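**Okville Golf Club – Match & Handicap Meeting**
Held by telephone, 2020-05-08, 7:00 p.m.
Minutes: Gizella Csizmadia

Nine on the line at the start, eight after the Panasiuk phone died. It came back during item 4 and its owner asked for a recap of items 2 and 3, and was told to wait for the minutes. Hello.

**1. Minutes of the March meeting**

Accepted with one correction. The March minutes said the Trasdale Cup was "lost in a playoff." The losing party would like it recorded that the playoff ended in fading light and that the winning putt was conceded by someone with no authority to concede it. Recorded. The result stands.

**2. Reopening and tee times**

The county allows play in twosomes, walking only. Tee times will be twelve minutes apart. A motion to let married couples go out as a foursome with another married couple was discussed at length, mostly by one married couple, and failed 3–6.

Flagsticks stay in. Bunker rakes stay in the shed. A ball in a footprint may be placed within a club length, no nearer the hole. The question of who made the footprint is not relevant and will not be discussed on the course.

**3. Trasdale Cup (home and away against Peltow)**

Peltow has written to say it can't host before midsummer. Options were:

- play both legs at Okville
- play one leg only, at Okville
- cancel and keep the cup wherever it is now, meaning Peltow

The third option found no supporters. Agreed to offer Peltow one leg here, eight singles matches, full handicap difference. G. Csizmadia to write. She has been asked to keep the letter friendlier than last year's.

**4. Handicaps**

Under the new system 62 members have had their index change by more than a stroke. Most went down, and most of the phone calls have been from those. We have no power to put a number back up because it "felt right." Anyone with a real error (a missing card, a round posted twice) should send the date and the score in writing.

Scores posted between the March closure and reopening will be removed. There are four, all very good.

**5. The 10th hole**

The card gives the 10th as 383 yards. The new tee is further back, and the card has been wrong since it was built. Remeasuring is on hold until the rating people are traveling again. Until then it is still 383 for all purposes, including arguments.

The 4th was also raised. At 535 yards it's the longest hole we have, and the request to make it a par 6 for seniors was heard politely. No action.

**6. Money**

Entry fees for the spring events will be refunded in full unless the member would like them held over. Balance in the match account is 85 dollars after engraving. It was suggested that we stop engraving runners-up. The runners-up present objected. Left for next time.

**7. Dress and the newsletter**

The sock rule came up again. As written, it requires "socks of a sober color, visible above the shoe." With the locker room closed and people changing at their cars, the view of the meeting was that shoes and a shirt with a collar will do until fall. The rule itself stays on the books, where it has been quietly ignored for years. The item goes in the May newsletter with a picture.

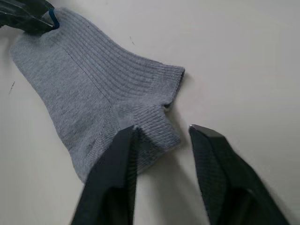

*Item 7: light gray, ribbed.*

**8. Any other business**

The ball machine on the range takes tokens only. It doesn't take quarters, and it has been full of quarters since last summer. Anyone missing quarters may apply to the pro shop when it opens.

The Panasiuk line asked again for a recap of items 2 and 3. See above.

Call ended 8:25 p.m. Next meeting by phone, date to be sent around once Peltow answers.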